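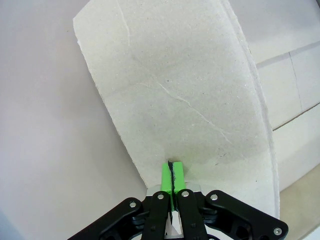
Cardboard bits all over my craft table, how do I get it properly clear?

Asked by Ekaette Jibrin

Hi all! I've been tearing up old boxes for a school collage (grey card mostly, the sort where the layers peel apart at the edge) and my table is covered in fluff and tiny specks. Wiping just smears them about. I've got a Folar handheld vac but it's rubbish on flat surfaces. Also, is there any use for the torn bits or do they go in the recycling? I need the table back by Wednesday, please help!

2 answers

Kwesi Addo
Take everything off first, big pieces included, and brush it dry. I use a soft dustpan brush and go from the middle outwards. Only then a barely damp cloth, otherwise the fluff turns to paste and you'll be picking at it all evening. My table's a plain beige one and it comes up lovely, bar the odd dark speck, which I get with a fingernail. Creased card is fine in our recycling in Sillden as long as there's no tape on it, but check with your council.

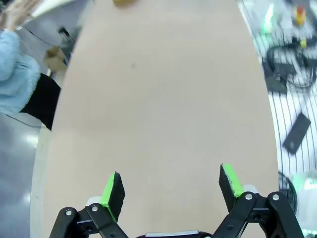

Answer 2

Jaidee
lint roller. 99p. done

Comment from Ekaette Jibrin
Ooh, hadn't thought of a lint roller! Will try the brush first though, thanks both x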